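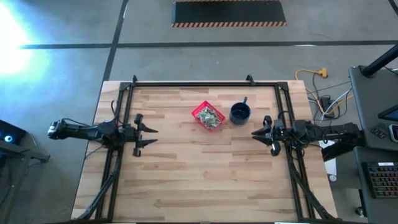

**Table Clearing Task -- Group Report, Unit 7**
February 17, 2023

Our group picked clearing a table becuase everyone has done it and we thought it would be quick. It wasn't. Most of the term went on deciding what counts as "clear".

## Setup

Butcher-block tabletop, light wood, concrete floor. Small red plastic basket, dark blue mug. Crinkly wrapper for rubbish. We wanted things people really leave behind after a snack at the Weldu common room, so no fancy props.

## What we looked at

- where the basket goes before anything else moves
- mug first or rubbish first
- does the wrapper stay in the basket or spring back out

Rubbish first won the vote. Mug second. Wiping down we left out of the scoring, not enough time -- maybe next round.

## Results

We logged 21 clears for the final set. In 7 of them the basket got knocked or tipped before the end, mostly when it started on an angle. Wrappers were the worst item by far. They catch on the grid pattern at the rim and then the whole basket comes with them. Mug was easier than expected, but which way the handle points matters a lot and we didn't write that down for the early ones. Our mistake.

The Stillesar group used a heavier basket and say they had less tipping. We haven't seen their numbers yet.

## Problems

Timing sheet had two colums swapped until halfway. Fixed by hand, checked twice. Also we never agreed on a starting spot for the mug, so comparing the first lot with the rest is a bit shaky.

## Still to do

- mark the starting spots on the wood with pencil
- try a flat-bottomed tray from the Lotville storeroom
- redo the early clears with handle direction noted
- final version to the Gellus folder by July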